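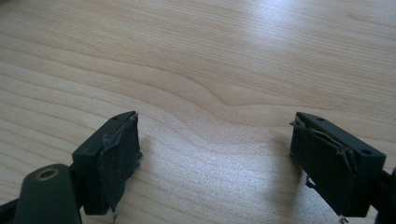
Can you learn anything useful from a robotics open day if you don't work in the field? Mostly you learn what takes up the staff's time, and that is worth a Sunday morning.

Posted by the Motside bench notes account
Sunday, 9:40 p.m.

Thread. Notes from the Frade open day, written up on the train home. Specs where I got them, guesses marked as guesses.

Frade has been doing grasping work since 2018. The public part is one hall and a corridor of posters. The posters are better than the website. I skipped the talk on warehouse sorting and went straight to the handling demo.

The demo uses hand-held grippers. A person holds one in each hand and does the job, and the motion gets recorded. The recordings are then used to train a policy that runs on an arm. The software that stores and sorts the recordings is called Tiltbridge. It is built in house and they do not sell it.

Point I had wrong before today: I assumed the person was controlling an arm somewhere else. In this demo there is no arm in the loop. The person is doing the task directly, with two fingers per hand in place of their own five.

Next post is on grip surfaces. Skip it if you don't care about friction.

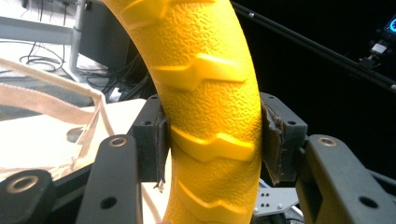
FRADE TEST HALL, December – The pads on the fingers are a consumable. That was the first thing I asked about, and the answer was longer than the official talk. The padding frays and lifts, and the grip on a smooth part is different from the grip on a textured one.

The yellow ring has raised tread blocks. A lug gives the pad an edge to bear on, and the gap between two lugs gives it less. So two grasps that look the same on paper can carry different loads. I asked if they log which one they got. They log finger opening only. Force is on the list for next year.

There are brass bushings at the pivots on the linkage. Sensible choice. Play in a pivot shows up as error at the fingertip, and plain printed holes open up with use. I have replaced enough of them at home to have a view on this.

They said a full session is 200 recordings of the same task, split between 2 operators. I asked how many get thrown out. Answer: nearly 7 percent, mostly for tracking loss. I would have guessed higher.

Someone behind me asked if it gets boring. The operator said yes and carried on.

Last technical item. Clear plastic is hard on depth cameras. Light goes through it or bounces off at the wrong angle, and the depth map comes back with holes. They keep clear parts in the task set on purpose. The people from Gonska, who build packing cells, had a lot of questions on this and got most of the Q&A time. Fair enough, they deal with clear trays all day.
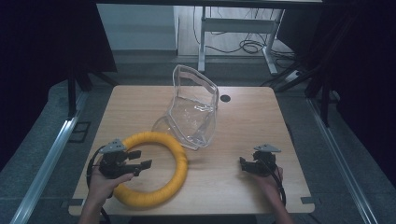
TWO HANDS, TWO PARTS

Yellow ring and clear container on the same table, one gripper per hand. The ring lies flat, so you have the choice of pinching the body of it or reaching into the hole and catching the inner side. The container has no flat face I would want to grip.

I got a turn on a spare pair. Closing the fingers is easy. Judging where the tips are is hard, and I kept closing short of the part. The weight is fine for a few minutes, then you feel it in the wrist. Bring a jacket too, the hall is cold.

Complaints: the handout had no dimensions on it, and the coffee line ran through the poster corridor. Otherwise a good morning. They plan to run it again in the spring – I will post the sign-up page when it exists.

End of thread.

Comments

Did they say what the pads are made of? We went through three kinds of foam tape and all of them peeled at the top edge first.

Reply from author: I asked and got "it changes." The adhesive was a sore subject.

7 percent seems low to me. Is that before or after somebody watches them back?

Reply from author: Before, as I understood it. I don't have the second number.

Was there parking?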